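Introduction to Food Preservation
Handout 3: Salt, acid and fermented vegetables
Lecturer: Heidrun Hofstetter

Please read this handout before the practical session. It repeats the main points of the lecture, with some details for which there was not enough time. The questions at the end are for your own preparation and I will not collect the answers.

1. What we mean by fermentation

In daily language people say "pickled" for two quite different products. In the first one the vegetables are put in vinegar, so the acid comes from outside. In the second one we add only salt, and the acid is made inside the jar by bacteria which already live on the leaves. In this course the word fermentation is used for the second case only. Please keep to this in your reports also.

The bacteria that interest us are the lactic acid bacteria. They take the sugars of the vegetable and turn them mainly into lactic acid. Some of them also make carbon dioxide, and for this reason a fresh jar must be able to let gas out during the first days.

2. The role of salt

Salt does several things at the same time. It draws water out of the cells, and this water becomes the brine. It slows down many unwanted bacteria, while the lactic ones can bear it quite well. It also helps the vegetable to stay firm.

We calculate salt by weight and never by spoon. A spoon of fine salt and a spoon of coarse salt do not weigh the same. For white cabbage we will use 2 percent of salt, counted on the weight of the cut cabbage without the core.

Worked calculation:
Cut cabbage: 3000 g
Salt at 2 percent: 3000 x 0.02 = 60 g

If a brine is added later, because the cabbage did not give enough juice, it must have salt too. For 300 g of water at the same strength this means 6 g. Many students pour in plain water at this point, and then the salt in the jar becomes lower than they wrote in their table.

3. The order of the bacteria

A cabbage fermentation is not the work of one species. At the beginning we find mostly Leuconostoc mesenteroides, which starts quickly, makes gas and does not like much acid. When the acid rises it becomes weaker, and other species take over. Near the end Lactiplantibacillus plantarum is usually the important one. In older books you will find it as Lactobacillus plantarum; the name was changed in 2020.

Temperature decides how fast these steps follow each other. In a cool cellar the first step is long and the taste becomes rounder. In a warm kitchen everything goes faster, the first step is short, and the cabbage can become soft. My grandmother made hers in November and left it in the coldest room of the house – she had no thermometer, but she was right.

4. Air and the surface

Lactic acid bacteria do not need oxygen. Molds and many yeasts do. Everything that stays above the brine is therefore at risk, even one small piece of leaf. Press the cabbage down well, put a weight on it and look at the surface again on the next day. 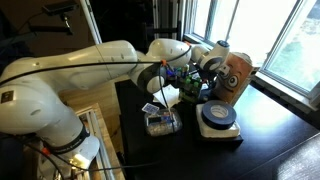 A thin, flat, white layer on the brine is most often the so-called kahm yeast. It is not dangerous in itself but it eats the acid and gives a dull taste. A layer that is fuzzy, or has a green, black or pink color, is another matter, and such a jar must be thrown away completely. Do not taste from it.

5. Measuring the acid

We will follow the pH with paper strips and with the meter. A finished sauerkraut has normally a pH under 4. The limit for safety that is most often given is 4.6, as below this value Clostridium botulinum does not grow. Write down the temperature of the sample together with each value – without it I cannot compare your curves.

Mr. Edivaldo Medeiros will show how to calibrate the meter. Please rinse the electrode with distilled water between two samples and do not rub it with paper.

6. Questions for preparation

Why is the salt calculated on the cut cabbage and not on the whole head?
What would you expect if the salt is raised to 3 percent and the temperature stays the same?
Which bacteria make gas, and at which time do you expect the most of it?
Why is the pH of vinegar pickles already low on the first day?

Reports are due on 15/06/2023, on paper or by e-mail.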